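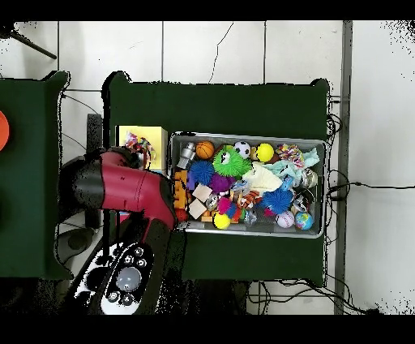

Inicio · Reseñas · Herramientas · Archivo · Contacto

23 de marzo de 2022
Por la redacción de Skolent

Reseña: Corell, el planificador de agarres de Zendetik

Llevo una temporada larga con Corell y la verdad es que le he cogido cariño, así que avisados quedáis (me voy a enrollar un poco). Es un paquete de software que junta segmentación, propuesta de agarres y planificación de trayectorias, y se instala sobre lo que ya tengas montado. En mi caso tardé una tarde entera, casi toda peleándome con la calibración entre cámara y brazo, que sigue siendo la parte más antipática.

Lo probé con lo que más me cuesta siempre: una bandeja metálica llena de juguetes, con pelotas, peluches, cubos de madera y un juguete de cuerda de colores entre medias. En total lancé 1.307 intentos de agarre y 1.006 salieron bien a la primera, ¡que para un montón tan revuelto me parece estupendo! Las pelotas de tenis y de béisbol las resuelve con una soltura preciosa. Con la cuerda se lía, parte la máscara en 2 o 3 trozos y propone puntos rarísimos, y con la pelota transparente el mapa de profundidad le deja un agujero justo donde debería estar el objeto.

El visor me encanta: pinchas en un agarre descartado y te dice si fue por colisión con el borde de la bandeja o por puntuación baja. Venía de Ruangrit, donde eso había que sacarlo del registro a mano, con mucha paciencia y bastante café.

Le pediría mejor documentación para los márgenes de colisión y que guardara los perfiles por escena. Lo segundo lo han anunciado para agosto.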